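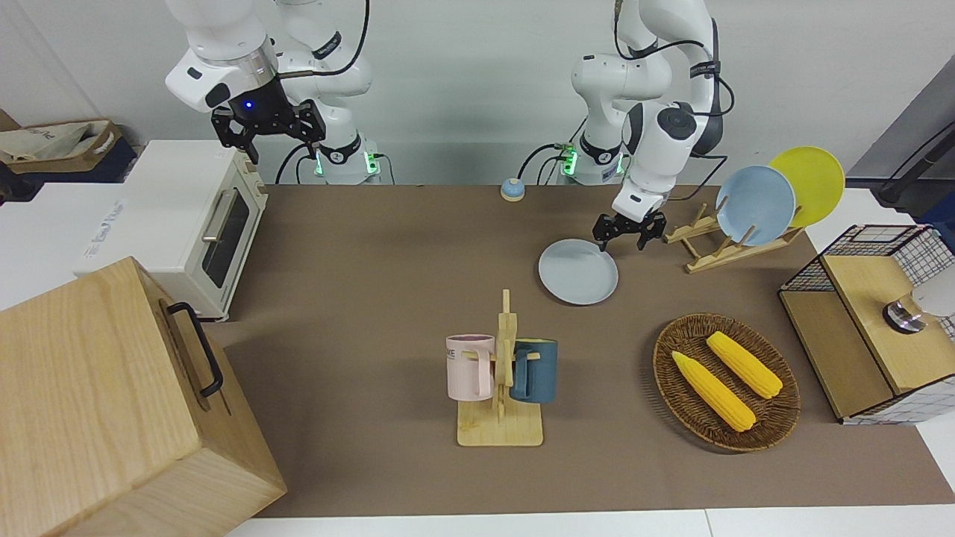

Both arms over the brown table, toaster oven on the left

Lurnach Local > Housing and Planning > 126 homes at Koech Field, where are we with it?

gitau_kimaro
26 Jul 2026
Went through the Koech Field plans at the library at lunchtime and came away more muddled than when I went in. The board says 126 homes. Fine, we all knew that. But then the sheet underneath says 80 of those have to be somebody's main home, and I can't find a word on what happens to the others. Are they allowed to be holiday places from day one? I've lived on Gunetus Lane long enough to remember lights on in every window in winter, and now I walk the dog past dark ones half the way to the church. Has anyone read the full thing?

Shengli Fang
I've read it (took me two evenings and a lot of tea). The rest are what they call "unrestricted", so yes, anyone can buy one and do as they like with it. I don't think that's as bad as it sounds though. Plenty will go to people who move here for good, same as I did. Nobody forced me to live here all year.

Erasto K
Sorry Shengli but have you looked at what's happened down by the slipway? Every one of those was "unrestricted" too. My sister tried to get one and was beaten by a couple who come for a fortnight at Easter. She's now renting a flat over in Drurnent and drives in to work. I want the main home rule on the whole lot or I'd sooner they left it as a field.

elibariki_lema
Left as a field helps your sister how, exactly?

Erasto K
It doesn't, but nor does building a second slipway row!

gitau_kimaro
Easy you two. What I'd like to know is the size of them. The drawings at the library are so small I couldn't read the measurements and the lad on the desk didn't have a bigger copy.

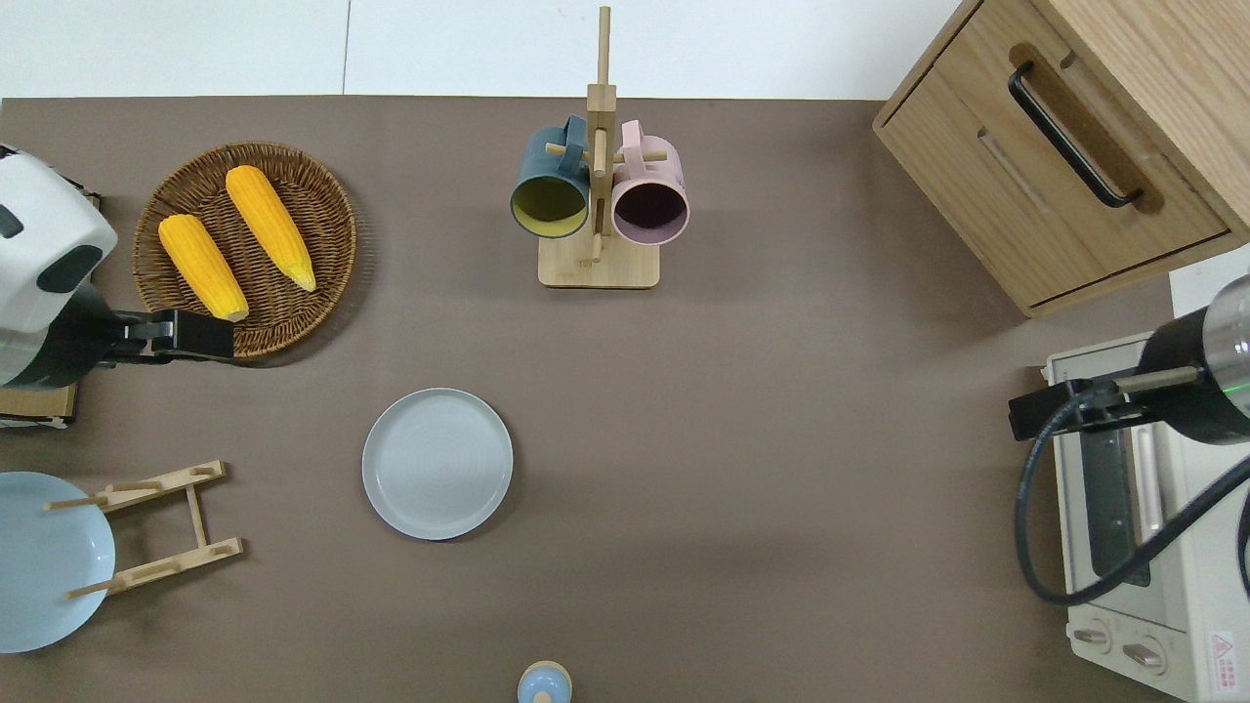
elibariki_lema
The bigger drawings are up on the council site now, under the Koech Field reference, and you want the second bundle because the first one is all drains and hedges. I printed the layout at work and had it on my knee all evening. The houses along the top road are in pairs, and they're close. Look at the two ears of corn in that wicker tray, side by side with a small gap between them and both pointing the same way - that is pretty much the view from the top road. I don't mind it myself, we've always lived cheek by jowl in the old part. But if you were hoping for a side gate wide enough for a trailer, forget it. The single ones lower down have more room and I'd bet my boots those are the ones that go to weekenders.

W. Kombo
New to this thread but not to the village. Two things. First, the main home rule only works if someone checks, and I'd like to hear who that is going to be. Second, has anybody asked about the surgery? It was hard enough to get seen last winter and that's before another 126 front doors.

Shengli Fang
There's a bit on checking in section 2. Owners would have to show they're on the electoral roll or registered with a doctor here. It's not perfect but it's something. On the surgery there's one paragraph and it's waffle, I agree with you there.

Erasto K
Registered with a doctor they can't get in to see. Lovely.

elibariki_lema
That made me laugh, I'll give you that one.
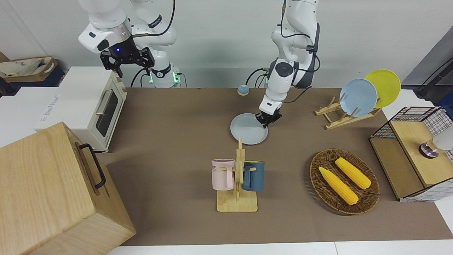 Left arm at the table, gripper on the rim of the plate

W. Kombo
Does anyone know when comments close? I've got "September" written on the back of an envelope and no day next to it.

gitau_kimaro
September is all I've got too. I'll ring them tomorrow and put it on here. They've had 300 comments so far according to the notice in the library, which is more than the bypass got.

Shengli Fang
Gitau, when you ring, could you ask if comments can be changed once they're in? I sent mine supporting it and I still do, but I'd like to add a line about the surgery now.

Erasto K
And I'll be asking for all 126 as main homes. We can agree on the doctor at least.

gitau_kimaro
Will ask both. If anyone has a printer that does the large size, give me a shout, my eyes aren't up to the little one.

elibariki_lema
You can have my copy, it's got a coffee ring on the drains but the houses are all there. I'll push it through your door.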